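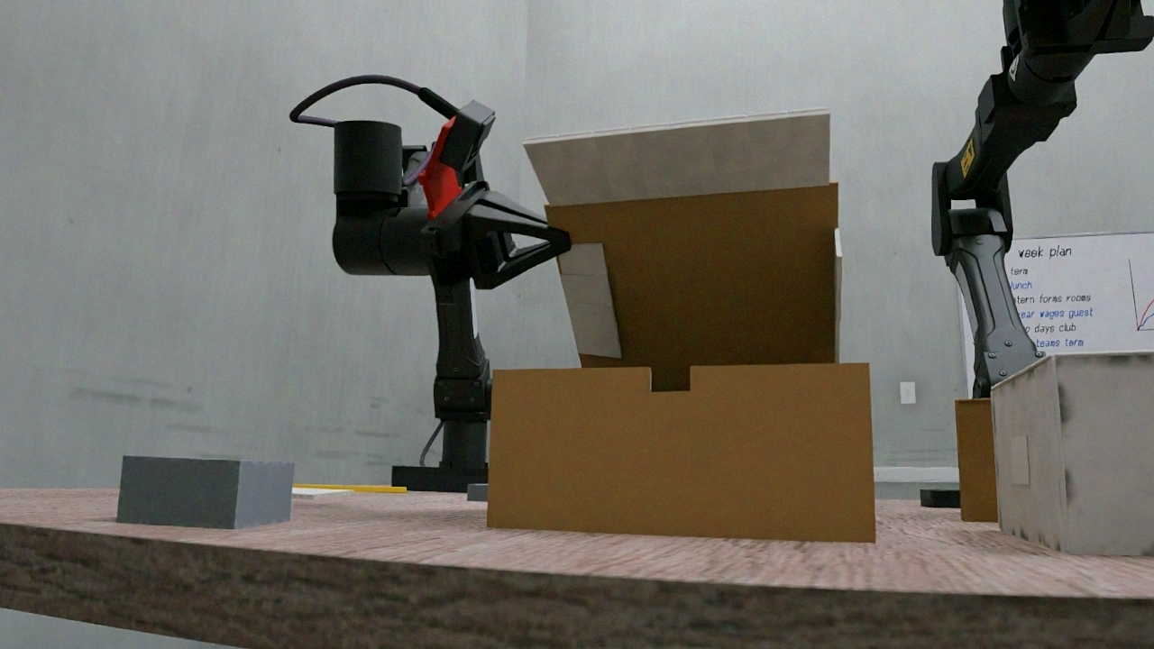 Ridside Manipulation Software Group, Planning and Control

4. Two-arm planning on box lids

All runs in this section are in simulation, same table layout throughout. Two arms, one open carton, plus clutter. The planner gets a lid pose and a set of candidate contact points and has to pick which arm goes first. In Figure 4 (top) the fingers of the left arm are on a side of the raised flap, the case our contact model handles worst. Thin panel, tilted, and the solver wants to push the finger tips through it. We cut the step size and cap the normal force. Slower, but the flap stops jittering.

Arm choice is a cost lookup, nothing learned. Reach, wrist angle, distance to the other arm. We tried swapping the order on 700 seeds and kept the cheaper one. Figure 4 (second) has the right gripper at the top right corner of the lid as seen from the front, with the left arm turned away from the box.

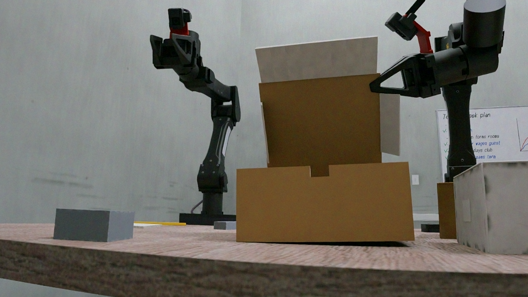
4.1 Collision checking against clutter

The closed boxes are the real problem, not the small stuff. Pencil, key fob and blocks are lumped into one height map and the checker treats them as a no-go layer. Closed boxes stay as full meshes. The cables are visual only, so the checker ignores them, and yes this will bite us on hardware. In the third panel the lower arm's gripper sits right above the edge of the white box while the other is at the lid. Clearance there is set by one parameter. We left it at 6 mm after a short sweep, it was'nt tuned further. 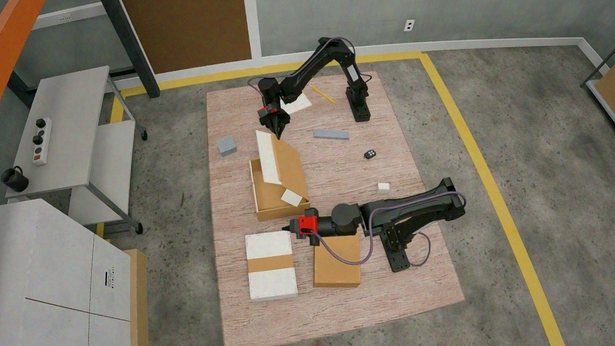
4.2 Replanning

The Wako tracker publishes lid angle and we replan when it drifts from the predicted one. Over 3,000 replans were logged. Most are cheap: warm start from the old path, shift the goal, done. The expensive ones come when the lid sits low over the opening and the contact set changes. Median solve time for those is 56 ms. Fourth panel for the veiw from above, gripper closed and pointing down at the box edge. Both arms are planned jointly here, no fixed leader.

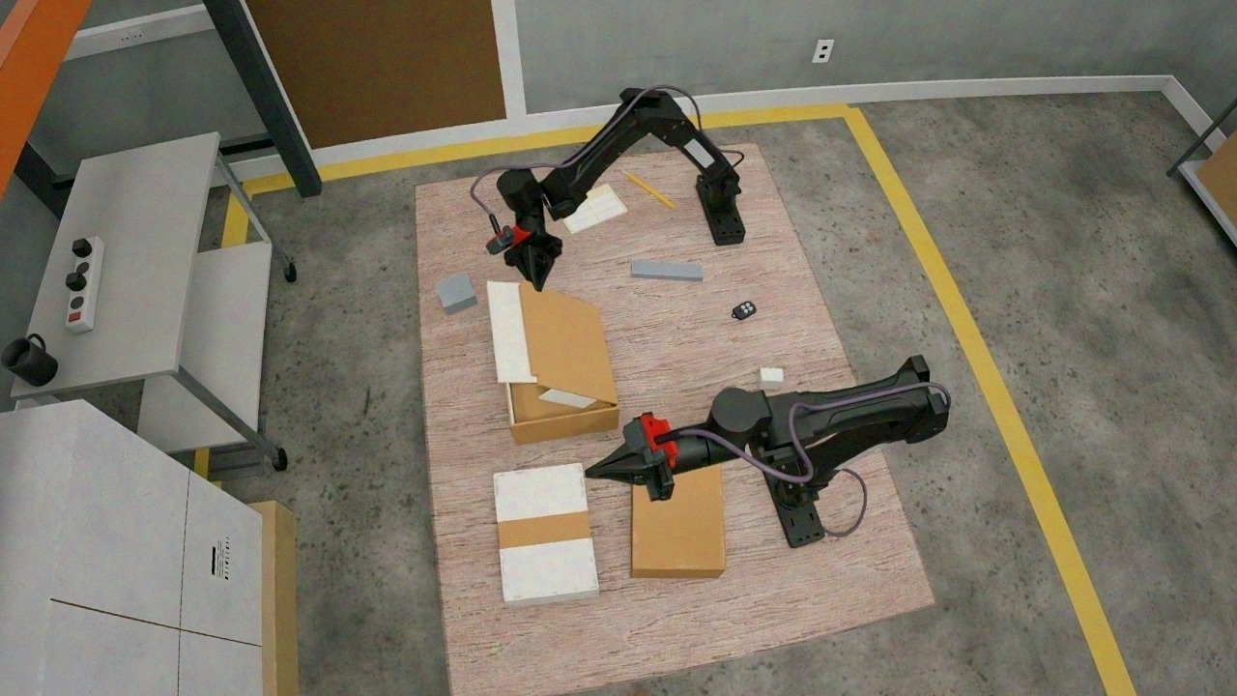
Ebise Gudeta objected on reading a draft that joint planning hides the cost of waiting, and that a plain leader-follower split "would probably match it on every lid but the heavy ones." Fair point. We have not run that baseline yet, it goes in the February batch with the Hisent solver.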